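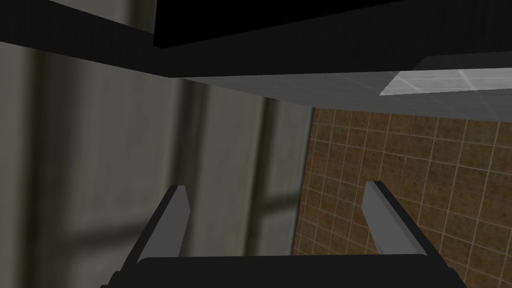 Preguntas frecuentes sobre el fallo de la pinza en el simulador Vudik

Esta página reúne las preguntas que hemos recibido desde diciembre sobre el fallo que llamamos "cierre sin contacto". La mantiene Piret Toom, del equipo de pruebas de Ruvuvley. El español no es mi lengua materna; si alguna frase no queda clara, les ruego que me escriban y la corrijo.

¿En qué consiste el fallo?

El controlador informa de que la pinza ha agarrado un objeto, pero entre los dedos no hay nada. El robot continúa entonces con el paso siguiente de la tarea, por ejemplo levantar o transportar, con la pinza vacía. En los casos más graves el brazo se mueve a velocidad de transporte muy cerca de un mueble o de una pared.

¿Con qué frecuencia ocurre?

En la última serie hicimos 3.090 ejecuciones y el fallo apareció en 12 de ellas. Parece poco, pero en un robot real una sola de estas ejecuciones puede terminar con un golpe contra un mueble o contra una persona. Por este motivo lo clasificamos como fallo de seguridad y no como fallo de rendimiento.

¿Cuál es la causa?

La versión Tapsell del controlador decide que hay agarre cuando la corriente del motor sube por encima de un umbral. Si el brazo está muy inclinado, el peso de los propios dedos puede producir la misma subida. Delia Stoica encontró esta relación cuando ordenó los registros según el ángulo de la muñeca.

¿Afecta a un brazo o a los dos?

Puede afectar a los dos. Cada brazo tiene su propio detector, pero ambos usan el mismo umbral. En las habitaciones estrechas, como un baño con lavabo de pie y un armario cerca, las posturas inclinadas son más frecuentes y conviene vigilar las dos pinzas.
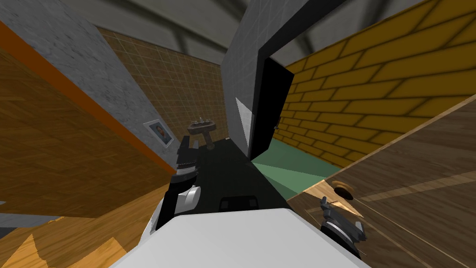

¿Qué debo hacer si el fallo aparece en mi prueba?

Primero detenga la ejecución con la orden de pausa. No use el reinicio, porque borra la memoria de contactos. Después guarde el registro completo y anote la postura de los dos brazos. Envíe todo al buzón de incidencias con la palabra "cierre" en el asunto.

¿Existe ya una corrección?

Existe una corrección provisional. Además de la corriente, el controlador comprueba ahora la distancia entre los dedos y rechaza el agarre si ella no corresponde al tamaño del objeto esperado. Con objetos muy finos todavía no es fiable.

¿Puedo pasar mis programas al robot real?

Todavía no, si contienen agarres con la muñeca inclinada. En el laboratorio de Wurthorpe se permiten solamente movimientos a velocidad reducida y con una persona junto al botón de parada.

¿Son válidos mis resultados anteriores?

Depende de cómo midió el éxito. Si usó la señal de agarre del controlador, tiene que revisarlos. Si comprobó la posición final del objeto, puede conservarlos.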